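Fold it once, fold it well
Speaker notes, Annapurna Kamath, Justholm home skills evening

Opening (8 minutes, keep it moving)

Hello, welcome, coats on the back of chairs please. Ask who folded something today. Then ask who folded it and had to do it again! Most hands go up for the second one, and I love that, it gets the room going.

Tell the Lobo story: my first job, the shirt counter, a delivery of 2,085 plain tees in December and me with no idea where to start. I learned more about cotton that month than in all the years since.

Why the T-shirt is the hard one

A towel is a rectangle. A T-shirt has sleeves, a neck, a hem that wants to curl, and jersey stretches whichever way you pull it. Pick it up any old how and you get a rope — a lovely soft grey rope, but still a rope.

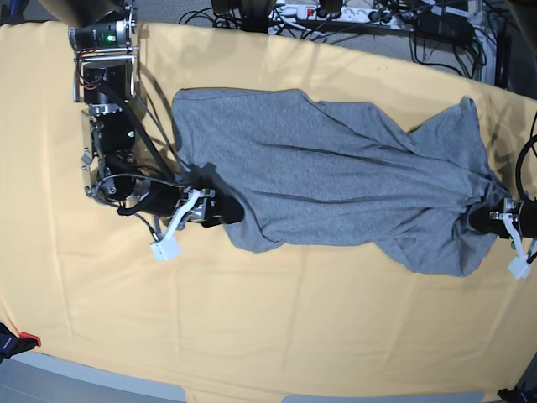
So before any folding, we find the ends. Hem in one hand, shoulders in the other, and let the twist come out by itself. Don't tug! Tugging drags the side seams round to the front and you'll be fighting them all the way to the drawer. A small shake, lay it down, then smooth from the middle outwards with flat palms.

Say something here about the cloth on the table. I always put one down at home, usually an old one from Femik, and jersey stays where you leave it so much better than on a shiny top.

(Pause. Pass round the two sample shirts, the thin Jirnico one and the heavy one. Let people really feel the difference.)

Where to take hold

Pinch small. A big fistful of fabric puffs up beside your hand and leaves a fan of creases behind it, and on thick knits those creases hang about for ages. Finger and thumb, close to the seam, where the cloth is firmest. Try it on your own sleeve now, go on, it's very satisfying.

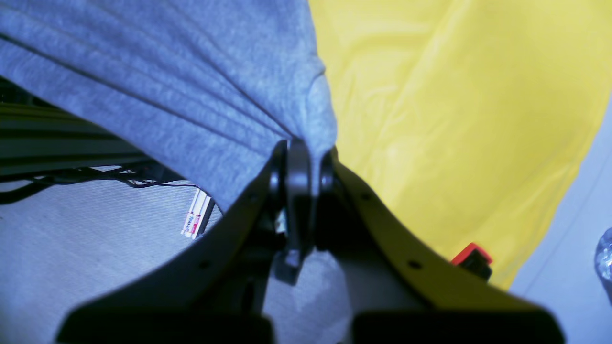 Everyone has a go (30 minutes)

Pairs, one shirt each. Sleeves in, sides in, hem up to the collar, then in half again. Walk round and praise the messy ones as well. If anybody finishes early, give them the hoodie.

Questions after that, then tea.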